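Planner news, and a plea about logs

Quick one this month, half the group is away and the other half is fighting the build server.

The big change first. Lelen, our motion planner, now does the turntable task with the tray as a moving frame. Up to now we stopped the tray, planned, picked, started the tray again. Slow and a bit silly. Friederike Baumgart rewrote the time handling over January so the planner gets asked "where will this cup be when the fingers get there" and plans to that. Grasp pose, approach and retreat all hang off the tray frame, the place pose hangs off the bin. Two arms in the same model, so the idle one counts as an obstacle and its volume gets checked on every query. That check was eating most of our cycle. Now cached while the second arm is parked, and the planning call is down to 6 milliseconds on the office machines. Your laptop will be worse.

Everything so far is in simulation. Please don't quote the numbers to anyone outside as if they were from the lab.
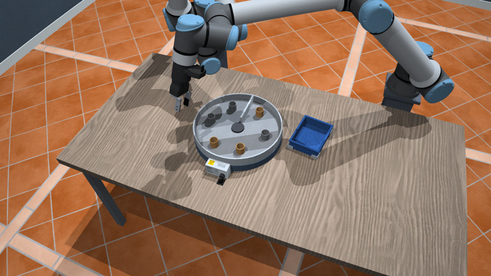
Ketilsson Building, Robot Software Group

The test scene is in the shared folder under turntable, with the cups in both colours. Colour is read by the perception stub, so you can ask for orange or grey in the task file and leave the rest alone. Known trouble: shadows. With the light set low the stub mixes up a grey cup and a dark patch on the tray, mostly near the divider. Gunnlaugur Ásgeirsdóttir has a fix half done, uses depth first and colour second. Should be merged soon. If you need it sooner, take her branch but expect breakage.

Overnight batch: 2000 runs, random start angle for the tray, random speed up to the limit. 3621 collision warnings in the log, which sounded awful until we saw the same warning gets written several times per run. Most are the gripper bracket against the tray rim on the way out. The retreat move is too short, will be lengthened. Nothing wrong with the checker as far as we can tell.

Now the plea. Mestska (the log viewer) falls over on any file above 500 megabytes. Turn off the full joint trace unless you need it, its one line in the config. And put the seed in the file name!! We had two lovely failures last week and can't replay either of them.

Still to do: handing over from one arm to the other, a proper time-out when no cup is in reach, and teh bin. At the moment the place pose is the same spot every time, so a second cup goes straight into the first. Sedoretti has a packing routine we might be able to borrow, Friederike is asking.

Code review is at 2 pm as usual, bring a failing seed if you've got one.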